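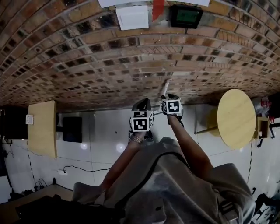 Can I stick paper straight onto bare brick without drilling?

Usually you can, as long as the paper is light and you brush the dust off the bricks first. Anything heavier than a few sheets will want a hook or a batten.

Magsi: papers on brick, a readme for the table

Magsi is a plain table of papers put up on indoor brick walls, with what held them up and how long they lasted. I began it at Flindia, where we have a great deal of handsome brickwork and (for our sins) a great many notices, and it has grown well past what I had in mind. You are very welcome to it, whether you run a workshop, share a studio or simply have one stubborn wall at home that sheds everything you put on it!

What is in the folder

papers.csv – the table itself, 3781 rows, one for each time a paper went up
fixings.csv – the 11 kinds of fixing we have tried, with a short code for each
rooms.csv – the 8 rooms, with notes on the brick, the mortar and the heating
notes.txt – odds and ends that would not fit in a column

The columns

There are 12 columns in papers.csv. Most explain themselves, but a few have puzzled people, so I'll go through those. "size" is the longest side of the paper in centimetres, measured flat before it went up. "face" says whether the fixing sat on the brick, on the mortar or across both, and I do wish I had started filling that in sooner, as the early rows are blank. "slip" is the number of days until a corner first let go, and "down" is the number of days until the whole paper was off the wall, by whatever means. If somebody took it down on purpose, "down" is left empty and "taken" has a y in it.
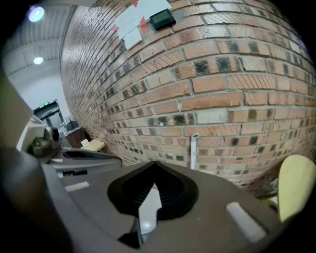

Page last changed: July, readme only, table untouched

A word about bricks. Ours are a mixed lot, salmon and terracotta with pale cream ones among them and a scattering with dark speckled patches, and I used to record the colour of the brick under every corner. I gave that up after a while. The "colour" column is still there for the rows that have it, so please treat the gaps as not recorded.

Several papers close together are entered as separate rows with the same "group" number, even when one is a big sheet hung crooked and the next is a little card tucked in by its side. Red tape has the code RT, whichever make it was. Screens and other panels mounted on brick are outside the table altogether, though I have been asked more than once.

Known muddles

Iko and Plastilier are the names of two of the rooms. They were swapped on the door list one winter, and some of the rows from then may be under the wrong name – I have marked them with a q. Dates are kept as month only. Blank tack and putty were one code at first and are two now, and the old rows still say PT.

Using it

Copy it, cut it about, add your own walls. If you send rows back, please keep the column order and put your room in rooms.csv first, otherwise the join drops them.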